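Cilter Niltura Sorting Set, 11 Pieces

Item 1807
Price: $158
Colors: Bright Green, Gray, Sand
Ships in one carton

The Niltura Sorting Set is a group of open bins and shallow trays for the small things that collect on a counter, a workbench or a craft table. It comes from Cilter and replaces the older Stasiv set, which was sold in a smaller range of sizes and had a taller rim. The new set has 11 pieces in five sizes. All of them share the same footprint system, so two of one size always take up the same space as one of the next size up.

People buy it for kitchen drawers, sewing rooms, classrooms and repair tables. The bins are plain on purpose. There are no lids to lose and no dividers to clip in. You put things in, and you can see what you have from above.

What's in the box

Mini bin, four
Small bin, three
Medium bin, two
Long tray, one
Base tray, one

The base tray holds a full layout made up of the four mini bins, two of the small bins and one medium bin. The long tray sits along the front edge or on its own. What's left over can be used anywhere else, and most customers tell us the extra small bin ends up next to the sink or by the front door for keys.

Material and finish

All pieces are molded polypropylene with a matte outside and a smooth inside. The inside corners are rounded, so screws, beads, dried beans and the like can be scooped out with a finger. The outside has a light texture that hides fingerprints and small scratches. The color goes all the way through, and a scuff will not show a different shade underneath.

The bottom of each bin has a low ridge that fits inside the rim of the bin below it when they are empty and nested. Bins do not lock together. If you carry a stack up a flight of stairs, keep a hand on top.
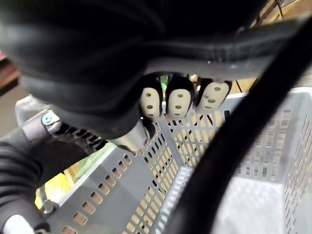 Rims are rolled outward on the two long sides. It gives you something to hold when the bin is sitting in a tight row with others on each side, and it keeps the walls from bowing when the bin is full. On the mini bin the rim is thinner than on the rest, and very heavy contents such as steel nuts or fishing weights are better kept in the small bin or larger.

Using the set in a kitchen

Start with the base tray in the drawer and leave it empty for a minute while you sort. Packets, clips, corn holders, birthday candles and rubber bands each get a mini bin. Peelers, measuring spoons and bottle stoppers fit the small bins. The medium bin takes tea boxes if you remove the tea from the box first. The long tray is for chopsticks, skewers and thermometers.

If your drawer is shallower than the bins, the long tray is low enough for most drawers, but measure before you order. Measure the opening, too. Many drawers are deeper inside than they are at the front rail, and the front rail is what catches.

Using the set on a table

For sorting jobs, put the base tray in the center and the bins around it. Pour the mixed items into the base tray and move them out to the bins. The base tray has a wide pouring corner at one end, and whatever you did not sort can go back into its jar or bag. This is the part of the set we get the most letters about — mostly from people with button collections.

In a classroom, the green pieces are easy for children to find at cleanup time. Gray works well in a shop, where it doesn't show graphite or oil as quickly. Sand is the quietest of the three and looks good on open shelves with wood or wicker.

Cleaning

Top rack of the dishwasher, or warm water and dish soap. Use a soft cloth on the outside. Scouring pads will polish the matte finish and leave shiny patches. Tomato sauce and turmeric can stain the Sand color if left overnight. Baking soda paste takes out most of it, and a day on a sunny windowsill takes out some more.

Do not put the bins in the oven or on a stovetop. They are fine in the refrigerator. We don't recommend the freezer for the long tray, which can get brittle at the ends.

Which color to order

Each set comes in a single color. We can't mix colors within a carton, but single bins are sold in every color and fit any set. If you already own a Stasiv set, the Stasiv green is darker than the Niltura green and the two will not match. Stasiv bins will stand in the Niltura base tray but leave a gap along one side.

Extras that fit

Niltura label strips: slide under the rim on the short side. Paper inserts included. They can be written on with pencil and reused.

Niltura grip liner: a thin sheet for the base tray. It keeps the bins from sliding when the drawer is pulled open fast. Cut to size with scissors.

Vullurholm shelf: a two-level stand made to hold base trays. The upper level tilts forward slightly. Takes one base tray on each level. The shelf is sold flat and needs a screwdriver.

Questions we get

Does it fit a standard kitchen drawer?
There is no real standard. The base tray fits the drawers in most base cabinets, and the bins can be used without it in narrow ones.

Can I buy a second base tray?
Yes. Base trays are sold singly. They are out of stock in Sand until November.

Is it safe for food?
Yes, for dry food and for produce. The bins have no lids, so they are not meant for long storage.

Do the bins have holes in the bottom?
No. All pieces have solid bottoms, and a spill in one bin stays in that bin.

My set came with a bin missing. What do I do?
Look inside the medium bins first. The mini bins are nested there for shipping and can sit tight. If one really is missing, write to us with the item number and the color and we will mail it.

Returns

Sets can be returned unused in the original carton. Single bins can be exchanged for another size or color. A cracked piece is replaced free of charge for five years from purchase — keep your receipt or order email. Staining and scratches from normal use are not covered.

Item 1807, Cilter Niltura Sorting Set. Add to cart. Save for later. See all Niltura pieces.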